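Rules for Robot Grippers
A guide for readers aged 9 to 12

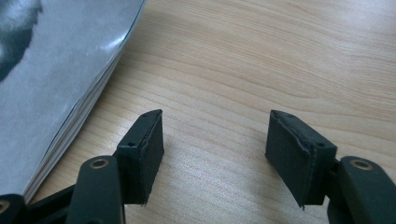 What is a gripper?

A gripper is the part of a robot that picks things up. Many grippers have two fingers. The fingers move together to close and apart to open. Most cannot bend the way your fingers bend, so the whole finger moves at once.

Some grippers are fixed to a robot arm. Others are held by a person. With a hand-held gripper, a person does a job such as picking up a pencil, and the movements are recorded. A robot can later be trained using those recordings. The rules on this page apply to both kinds, and we say so where they differ.

Parts and their names

Finger: the part that reaches for the object. The two in the photo are black and boxy, with slanted ends that lean towards each other.

Pad: a softer layer on the inside of the finger. It touches the object. Pads are often made of foam or rubber.

Link: a short arm that carries movement from one part of the gripper to the next.

Pivot: a point where a link turns. Look for the brass-coloured rings near the rounded ends of the links.

Gap: the space between the fingers. When the gripper is open, the gap must be wider than the object it is going to hold.

What is a standard?

A rule tells you what to do in one place, such as your classroom. A standard is a set of rules that many people have agreed to share. Standards are written down, given a number and checked again after some years. If two factories in different countries follow the same standard, a worker can move from one to the other and expect the machines to be guarded in the same way.

There are international standards for industrial robots. They deal with things like stop buttons, fences and how hard a robot may press against a person. They are long and they are written for engineers.

Good practice is less formal. It means the way careful people normally do a job, even where no standard tells them to. Wiping a table before work starts is good practice.

Rule 1: Know where the pinch points are

A pinch point is any place where two parts come together and could trap skin. The gap between the fingers is the pinch point most people think of first. There are others at the links, where one part swings close to its neighbour. Keep fingers, hair, sleeves and cords away from all of them while the gripper is switched on or being squeezed.

Rule 2: Check the pads

Pads wear out. Every time a gripper closes, the pad is squashed, and over time its edges fray and start to peel. You can see this in the photo. The edges of both pads are uneven, and there are small torn corners at the bottom.

A worn pad may still work, but it needs watching. If a pad comes loose, an object can slip or turn as it is lifted. Look at both pads before each session. Write down what you find, with the date. If a flap is getting longer, tell the adult in charge. Do not pull it off.

Rule 3: Check the screws and pivots

Screws can work loose when a machine moves again and again. Switch the gripper off and look at each screw hole. A screw that should be there must be there, and it must be tight. Then open and close the fingers slowly by the method in the instructions. The movement should be smooth. Stop if you hear grinding or feel a part stick.

Rule 4: Prepare the table

Decide what the job needs and put everything else out of reach of the gripper. Shiny things need some thought. A glossy magazine cover, for example, reflects light as bright white patches, and a camera may not be able to tell what is underneath. Either move shiny items or write down that they are there – both are allowed, as long as the record is correct.

Rule 5: Keep a record

A recording is only useful if people know how it was made. The Skunent Schools Code, used by the robot clubs that helped with this page, asks for a log sheet with 26 lines. One line is filled in for each session. It has spaces for the name of the operator, the state of the pads, the objects used and anything that went wrong. Mistakes stay on the sheet. They are crossed out with one line so that they can still be read.

Rule 6: Stop means stop

Anyone in the room may say "stop". The operator must then let go of the control or press the stop button at once, and may ask why afterwards. Work starts again when both the operator and the person who called out agree that it is safe.

Words to know

Operator: the person using the machine.
Hazard: something that could cause harm.
Risk: how likely the harm is, and how bad it would be.
Log: a written record kept in order.

Text by Kimie Kamata. Checked by Hideaki Higuchi. Last reviewed in November.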